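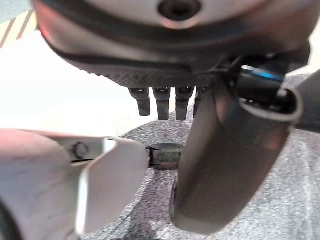
*Fig. 1. Light gray rounded shell, black band, textured strip, dark gray prongs.*

## Session 4: Surfaces and edges

Handout for the Morris studio group. Instructor: Glenys Hopkin.

Surface finish affects how a part looks, how it feels and how easy it is to clean. In Fig. 1, compare the smooth shell with the finely textured strip on its underside. The shell picks up a faint pinkish reflection on one side. Smooth surfaces often take on color from their surroundings, so note the lighting before you name a color.

**Terms**

- *Band*: a strip that wraps around a form. The one in Fig. 1 is broad and follows the curve of the shell.
- *Knurl*: a raised pattern, usually cut or rolled into metal. Woven textures can look similar in a photo.
- *Section*: the shape you get by cutting straight across a part. The prongs are rectangular in section and have rounded tips.

**Before next time**

Read Skyrme, pages 64 to 70. Draw one edge where two finishes meet, at full size, in pencil. Label both finishes. Leave drawings with Attila Szabó in room 324.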